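Music Writers Wanted – Floltwood

Floltwood is looking for new contributors to its music pages, starting in October.
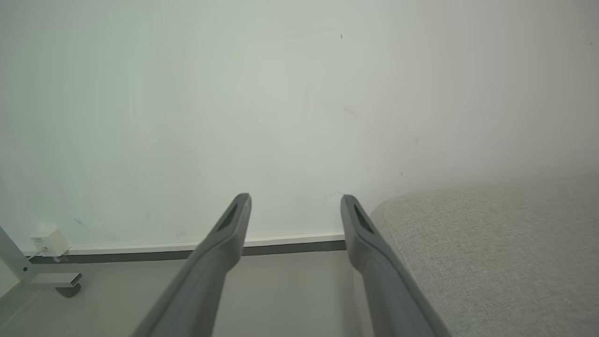
What we publish

Floltwood runs album reviews, live reports, playlists and a long monthly column on one artist or label. Most of our readers live in Roltuvbridge and Flesimton, but the music can come from anywhere. We would especially like to hear from people who follow country, gospel, metal or electronic music, as our current writers lean heavily toward indie rock.

What you would do

Write 3 pieces a month. Short reviews are 300 words. Columns run longer and are agreed with the editor first.
Put together one playlist each month with a few lines on every song.
Go to a show now and then, usually at the Brophy in Roltuvbridge. Your ticket is covered, travel is not.
Answer edits within two days.

What we ask for

You must be over 20 and able to file on time. Published work is not required – a personal blog or a couple of unpublished reviews will do. You don't need to read music, but you should be able to say what a record sounds like without copying the press release.

Pay

Reviews and playlists are paid at $20 each. Column fees are set separately. We pay at the end of the month the piece runs.

How to apply

Send one review of any album from the past year, plus a list of 5 records you would like to cover and a sentence on each. Paste everything into the form on our contact page – we don't open attachments. Applications close at 5 p.m. on the last day of September. All applicants will get a reply.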